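29 March 2026

Vustell opens Stendau test hall to visitors, keeps its claims small

STENDAU - Vustell held an open day for its Ardeleanu handling program and asked visitors to bring their doubts. Most did. The company says 617 simulated grasps were shown on the hall's screens, and it will not be quoting a success rate from them.

"A simulated mug is a polite mug," the program team said in a written statement. "We would like to see these numbers hold up on a real counter before anyone signs anything."

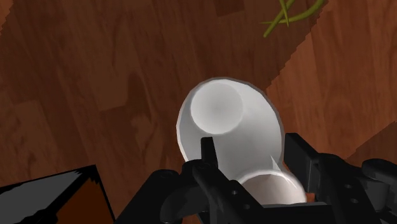
Simulated view from the Ardeleanu program: a black gripper at a white mug on a wooden surface.

Visitors from 13 local firms watched two sessions and put questions to the engineers for almost 9 minutes after each. Several asked what a grasp on a screen proves about a busy kitchen. Vustell's answer was brief: very little so far.

The same tasks are due to be run on hardware in August, under the project name Drullness. Vustell will publish the failed attempts along with the rest - and has set no sales date.

Press contact: Vustell press office, Stendau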